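Home | News | Reviews | Guides | Forum

Wodeo promises 350 levels for Skusora

23 Aug 2023 — 1 min read

Mobile puzzle game Skusora will get an update in October that takes it to 350 levels, says its maker Wodeo. We'll believe it when we've played them. The last big update mostly swapped the colours of old stages, and players noticed.

Lead designer Nazmiye Tuncer says every new level is "built by hand". She would not say whether the three-hour wait for extra lives is staying. The game is free to download, but the coin packs — still pricey — are not changing.

Contact | © Maltel | Back to top

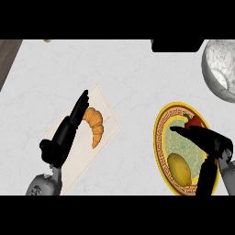
Computer-rendered marble worktop.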